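Vilmont play food and sea creatures mixed bag - review

Bought in August for the toddler corner, been out most days so thought I'd get this written down. Quick one, tea is on.

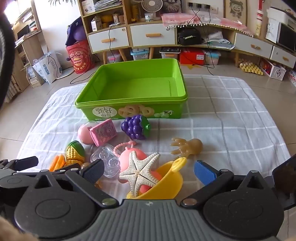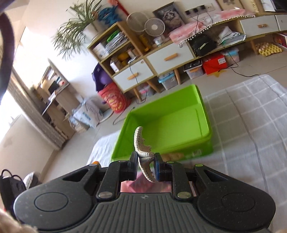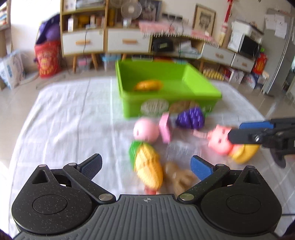
Build quality first. The plastic is better than the Dutetti set we had before, which went dull and scratched in 2 months. Edges are smooth enough, no nasty seams that I've found. The starfish is the favourite by a mile, all those knobbly arms, easy for small hands to get hold of and nice to chew on aparently. Grapes are good too, proper purple with a green stem. The bright green tub is handy - everything gets tipped out on a cloth and chucked back in at bedtime, and being open at the top it takes no effort.

Moans. Sizes are all over the place. You get a corn cob, a pineapple, a pink pig, then a brown cookie, and none of it seems made to go together. Fine for tipping out and sorting, less good for playing cafes. If you want matching plates and pans look at the Nimbridge one, it costs more but theres more to it.

Little bits are my main worry. Anything bead sized I'd pick out before a baby gets near it. Go through the lot when it arrives.

Cleaning - warm soapy water, old toothbrush for the bumpy ones. Don't put it through the dishwasher, I did it once and the pot came out a funny shape.

Delivery took 2 days, box a bit squashed, nothing broken. Would buy again for a present, prob not at full price. Four stars.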